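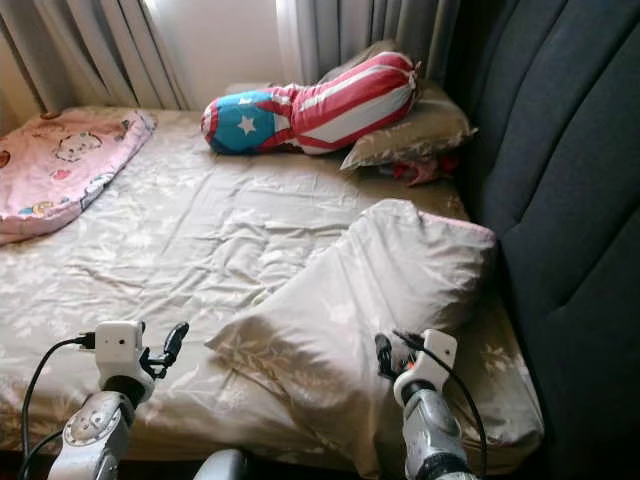 Steinar Þórarinsdóttir wrote to me in August that I was being unfair to bundles. She had bought a camera, two lenses, a bag and a spare battery from Trilel in one go, paid less than she would have done buying the pieces one by one, and uses all of it except the bag. If a beginner ends up with a working kit for less money, she asked, where is the harm?

I accept that it worked for her. I still think the bundle is a poor way to sell cameras and a worse way to buy them, and her letter didn't change my mind, though it did make me go back and check my sums.

Take the kit I nearly bought myself. Praltenis had a mid-range body on sale with what it called 500 pounds of free accessories. I wrote the list out and looked up each item separately. The tripod was one I wouldn't put a camera on in any wind. The filters were uncoated. There was a memory card too slow to record the video mode printed in large type on the front of the box. I could have bought the lot elsewhere for 180, and I wanted two of the things on the list. The body, meanwhile, was 20 pounds dearer than at Mykhailiuk, where it came with a strap and a charger and nothing else.

That is how most of these offers are put together. The number at the top is made by adding up list prices that hardly anyone pays. The camera itself is hard to discount by much, as the margins on bodies are thin and buyers compare them to the penny. The accessories are easy to discount, because few people know what a lens hood or a cleaning kit should cost. So the saving is loaded on to the part you can't judge.

Steinar's point about beginners is the strongest one against me. Someone buying a first camera doesn't know what they need, and a shop that picks for them is doing a service. I used to work behind a counter and I picked for people all the time. But I asked what they wanted to photograph first. A parent who wanted to get sharp pictures at a swimming club left with something different from a man who wanted to photograph his allotment. A bundle asks nothing. It's made up months before you walk in, often from whatever the warehouse has too much of.

The lenses bother me more than the bags. The usual second lens in a two-lens kit is a slow telephoto zoom, and I have met a lot of people who own one and very few who use it. It is too long for indoors and too dim for evenings. Give the same person one small fixed lens with a wide aperture and they'll take it everywhere. Those are sold too, and often cost less, but they rarely turn up in the box. A long lens looks like more for your money.

There are decent bundles. Drundelano does one with a body, one good lens and a second battery, with the separate price of each printed beside it, and you can drop any of the three and pay the difference. I have no complaint about that. It is really just a discount, and I wish more sellers would copy it.

Refurbished stock is where I'd send most people instead. My own main camera came back from its first owner after 4 weeks and was sold to me with a full year's guarantee. The box was scuffed. I put what I saved towards a lens – the one lens I wanted, chosen after borrowing a friend's for a fortnight – and carried the whole thing in an old rucksack with a jumper wrapped round it. I still do.

If you are set on a bundle, write the list out before you pay. Cross off what you wouldn't buy on its own, price what's left at two other shops and see if the total still looks like a bargain. Check the card speed as well. It's in small print on the label, and a slow card will stop a video recording part way through.

Steinar says she may get round to using the bag next summer. I've told her what they sell for second-hand.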